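About Hiria

Who we are

Hiria helps small and mid-size warehouses, laundries and textile stores plan for automation. Which arm, which gripper, what it costs to keep running, what to leave for next year. We don't build robots and we don't take commission from the people who do. Customers pay us for the plan, that's it.

Sixteen of us at the moment, one office, one test room with a bad radiator.

How it started

Barry Wragg ran goods-in at a bedding wholesaler and bought a palletizer off the back of a trade show. Good machine. Wrong doorway. It sat in the yard under a tarp from March until the wall came down, and the wall cost more than anyone had put in the budget. Barry started keeping a spreadsheet of everything the quote had left out. Power drop, floor leveling, air line, guarding, spare pads, two days of somebody's time every time the product changed.

Other buyers asked for the spreadsheet. Then they asked for Barry. Kamonchanok Wiriya joined to do the numbers properly and the spreadsheet is now on its fourth rewrite. We still call it Dundus, after a folder name. Too late to change it.

What we do

Site visit first. We walk the floor with whoever does the job now, usually on the early shift, 6 a.m. start. Bring us coffee if you like.

Then a needs list. What gets picked up, how often, how heavy, how floppy. Soft goods are most of our work – blankets, throws, duvets, anything in a bag – and soft goods are where budgets go wrong. A carton has sides. A throw in a plastic bag has a different shape every time you look at it. Vendors will happily demo on cartons, so we ask them to demo on your stuff, and we send a box of it ahead.

Then the budget. Three columns: buy, lease, wait. "Wait" wins more often than people expect and we charge the same for it.

After that we can stay on for the order, the acceptance test and the first 40 working days. Some customers want that, some dont.

The test room

Hacer Yazıcı runs it. The room is there so you can try a gripper on your own product before you sign for one. We keep finger sets in several widths plus a shelf of pads, and Hacer logs each pick as held, slipped or dropped. Last year's log closed at 2,697 picks, nearly all of it bagged or folded textiles.

Things we look at for bagged goods: where the fingers land, how much loose plastic gets caught up, whether the valve stays clear, what glare does to the camera. Pads wear. Put them in the consumables line, not in maintenance, or you'll be arguing over it with finance all year.

Bookings are for half a day. Send product at least a week before please, in the packaging you really ship in. Not the nice samples.

People

Barry Wragg – founder, site visits. Ask about doorways.

Kamonchanok Wiriya – budgets and leasing. Reads the service contract all the way to the end, including the annex.

Hacer Yazıcı – test room, grippers, acceptance tests.

Dimas Govindasamy – vendor quotes and training. Came to us from Prulitz, where he was on the selling side, so he knows what the blank lines on a quote usually mean.

Kaan Sönmez – layouts, power, air. Draws everything by hand first and then redraws it for the electrician.

The rest of the team is on the contact page, which needs updating, we know.

How we charge

Fixed fee for the visit and needs list. Fixed fee for the budget. Test room by the half day. Quotes from us are good for 30 days. Travel is at cost and we'll show you the reciepts.

If you only need a second opinion on a quote you already have, send it over. Dimas reads those on a flat rate, usually back to you the same week. Include the options page. People always forget the options page and half the money is on it.

Who we work with

Mostly hotel linen stores, bedding wholesalers, returns centers. Katona was our first multi-site plan, one gripper spec across all their returns benches and a shared pot of spares instead of a set at each bench. We're doing the second phase with them now – more fold types, thicker bags, vacuum storage bags as well.

Not sure if you're big enough? Ask anyway. Smallest plan so far was for one bench and one arm, and they went with the lease column. 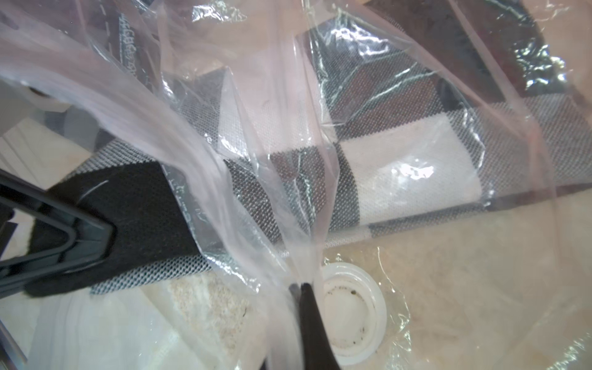

New bookings for the test room go through Hacer, everything else to the main office. Phones are on from 8 a.m., email is quicker. Tell us what you're handling, how it's packed and when your budget has to be in.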